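Section 4. Hand grippers: first set-up and a first sorting job

Applies to the Faltcombe pair kit, left and right. Revised 2025-09-07. If your box label says Livetti the pads are a different width, use the other sheet.

4.1 Before you start

Charge both handles. Wipe the pads with a damp cloth, no spirit, no kitchen spray. Pick somewhere you can stand or kneel comfortably for a good while. Bed, sofa, low table, all fine.

Note: grippers need no warm up. The Wudico app does. Open it first.

4.2 Pairing

1. Hold the left trigger down until the app shows the handle.
2. Tap it. Type the code 681 if asked. Same code for every kit.
3. Repeat with the right handle. One at a time!
4. Close both grippers fully, then open both fully. App draws a line for each.
5. If a line is flat, unpair that side and go back to step 1.

Caution: don't swap handles after pairing. Left and right get muddled and the whole session has to be binned.

4.3 Checking the jaws

1. Close slowly on nothing. Pads should meet along their full length.
2. Look down the gap. Light showing at one end means the pad is on crooked. Peel, re-seat, press hard.
3. Open to 100 in the app. Then down to 64. Then shut. The number should follow your finger with no jump.
4. Check the pivot pins. Any pin standing proud of its arm, stop and write to us.

Note: pads wear out. Spares are in the small Penner bag under the foam. People throw the foam away with the bag still in it. Look first.

Caution: keep fingertips out of the linkage, it closes quicker than you expect.

4.4 Choosing things to practise on

Start with small, light, cheap. Hair things and costume jewellery are very good, they're all different shapes and most of them squash. No glass. Nothing with a sharp pin. Nothing you'd cry over.

Put down one tray with low sides. Low matters, high sides knock the arms and you'll get a jolt in the recording.

4.5 First job: pick up and put in tray

1. Lay the items beside or in front of the tray.
2. Start recording. Both grippers open.
3. Pick one item up with either hand.
4. Lift clear of the tray wall before you move accross.
5. Lower, open, wait a moment, come away straight up.
6. Carry on until there's nothing left outside.
7. Stop recording with both grippers empty.

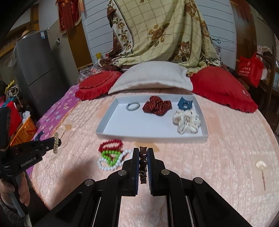

Beads are the awkward ones. They roll, and a string of them sags wherever you're not holding it. Grip edge on so the bracelet stands in a narrow line between the two blue pads, and don't crush it. Take from the near side of the pile if the strands overlap, like the green and the pale ones lying in front of the tray, otherwise the next one comes up too. Coiled hair ties are easier, let them hang from the tip. Scrunchies easiest of all, grab any fold.

Caution: beads can catch on pad texture. Open fully before pulling away.

4.6 If it goes wrong

Dropped item: leave recording on, pick it up, carry on. Drops are allowed.

Item stuck to pad: open and close once. Still stuck, stop and take it off by hand.

App says "lost left" or "lost right": stop, hold that trigger for 3 seconds, pair again.

Blanket caught in jaws: open, lift straight up. Smooth the cloth flat befor you go again.

4.7 Packing away

Close both grippers. Handles go in first, arms pointing to the lid. Don't wrap the charging lead round the linkages.

Questions on pairing to Serpil Kocabaş, spare pads and pins to Mwajuma Rweyemamu. Quote the number on the inside of the lid. Section 5 covers folding and cloth.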